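Search the archive Search this list Go
Print this message | E-mail this message

[demo-collection] Re: How many tries per task before we move on?
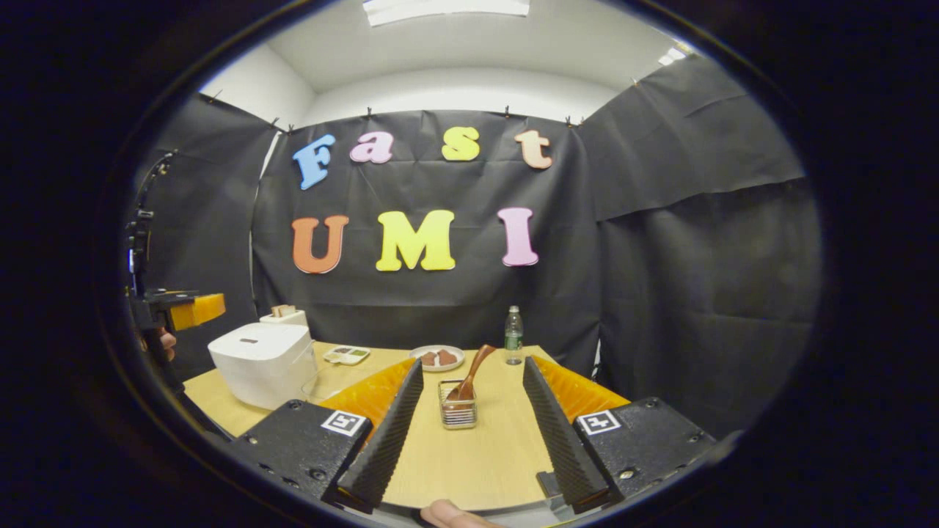 Digest issue 13

Kerstin,

The picture is the tabletop setup for the spoon and basket task, seen from the right-hand tool. I'm answering your points in order and then adding two of my own.

On Friday Kerstin Ehlers wrote:

> I have been reading through the July notes and I don't understand how
> we decide a task is done. Plikthorpe stopped at 100 examples for the
> spoon task and Vidthorpe says it wants 1000 for everything. We can't
> both be right, and we will be sharing one training set. Also:
>
> 1. Do we throw out the tries where the person fumbles and recovers?
> 2. Does the rest of the table stay put, or do we move it around?
> 3. Who checks that the two hands line up in time?
>
> I would like to settle this before Gyamfi starts the second batch.
>
> Kerstin

The 100 at Plikthorpe was never meant to be the final count. It was the point where Kwadwo trained a first policy to see if the recordings were usable at all. They were, mostly. The policy reached for the spoon handle well when the handle leaned right and badly when it leaned left, and when we went back to the recordings nearly all of them had the handle leaning right. That is our fault for resetting the table the same way every time. Another 900 recorded in that way would have given us the same policy with more confidence in it.

So my proposal is to count by starting position and leave the grand total alone. For the spoon task that means 13 starting positions, 20 good tries at each. If Vidthorpe wants to go on to 1000 after that, fine, but please do the 13 first and send them up before continuing.

1. Fumbles. Keep them if the person recovers without putting the tool down. Tag them "recovered" in the log and don't trim them. Drop a try if the spoon ends up on the floor, if somebody talks the operator through it halfway, or if the operator's free fingers help. The last one happens more than people admit. Thumbs and fingers stay on the grip, under the pads, for the whole try.

2. The rest of the table. Move it. The plate, the water bottle, the rice cooker, the toaster and the little compartment tray are there so the policy has to find the basket among other things. If they never move, it will learn where the basket is from the rice cooker. Adjoa moves two objects between every set of 20 and writes down which two. She doesn't aim for anything tidy. The black fabric and the foam letters stay as they are for now. I know Mariama would like a set recorded with the backdrop down, and I agree we need one, but as its own batch with its own folder.

3. Timing. Afia has been checking it by hand. At the start of each session the operator closes both tools at the same moment, twice, and she compares the two recordings. If they disagree she sends the session back. She has asked me to say that she can't do this for sessions where the operator forgot the double close, and that there were several of those from Gyamfi. Please put it on the card taped at the station.

Two things you didn't ask about.

First, the square markers on the mounting blocks. We read the finger opening from them, so they have to be clean and flat. Wipe them before the first try and look at them again after lunch. If a corner starts to lift, replace the whole marker. Don't press it back down with tape over the top - the shine throws off the reading and we don't find out until the width track is full of gaps.

Second, speed. New operators go too slowly for the first few tries, and then too fast once they get bored. I would sooner have the slow ones. With fast tries the fingers blur on the approach and the moment of contact is hard to place. Sergate has been rotating people after each set of 20 and their recordings are noticeably more even than ours. I'd like all sites to do the same, even where it means training one more person.

Still open: whether tries with the basket near the back edge count as part of the 13 or as a separate task. Kwadwo says separate, because the operator has to lean in and the wrist path changes. I lean toward including them, but I haven't recorded enough to argue about it. If anyone has done more than a handful, please post what you saw.

Gyamfi can start the second batch as soon as the card is up. Kerstin, if you disagree with any of the numbers, say so on the list so that the other sites see it too.

Mariama Frimpong
Plikthorpe

Print this message | E-mail this message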